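Notebook, May, textile room, Mösli

14:00. Continued with drying of the washed cotton. The white piece and the striped one are now on the metal rail in front of the glass cabinet. The blue cord made a knot again and I did not have patience to open it. Next time we should cut the cord shorter.

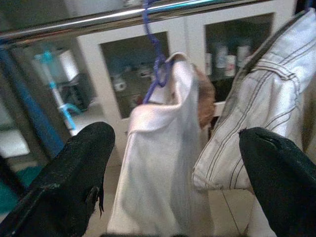
Shrinkage I will measure tomorrow, when all is dry for sure. Please do not move the pieces to the heater, the Stiltel samples were spoiled in this way. I use the old Dirbridge table from 2005 for comparing, page 13. To do: buy 6 more hangers, wash the pinstripe again at low heat.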